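Print this article | E-mail this article

Search the archive: Enter keyword or designer Go

The Case for the Repairable Shoe

By Mitsuko Ishida
September 24, 2025

Luxury footwear houses have spent the past decade competing over silhouette and celebrity. They should now be judged on whether their shoes can be resoled.

In March, Grodero published the results of its customer service review. Of 1,708 pairs returned to the company with worn heels or soles, 1,553 were refused repair and their owners were offered a discount on a new purchase. The reason given in most cases was the bonded sole, a method that saves time at the factory and leaves a cobbler with very little to work on. A customer who has paid a considerable sum for evening shoes is entitled to expect more than two seasons of wear.

Polteo has taken a different course. Its spring pumps have stitched soles and replaceable heel tips, and the company will supply parts to any independent repair shop that requests them. The shoes are no less elegant for it. Van Dijk, whose boots were once known for exactly this kind of construction, would do well to return to it. 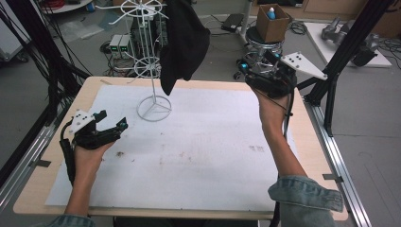
Critics will answer that shoppers do not ask about soles. Many do not, and sales staff are seldom trained to raise the subject. A short statement on the box, naming the method of construction and the parts available, would correct this at small expense. The Lerkden department store already requires one from its suppliers.

Fashion may change as quickly as it pleases. A well-made shoe should still be fit to wear when the style comes back.

Related articles
What a Cobbler Looks For in a Heel
Lerkden Expands Its Shoe Floor
Evening Bags: 97 Years of the Clasp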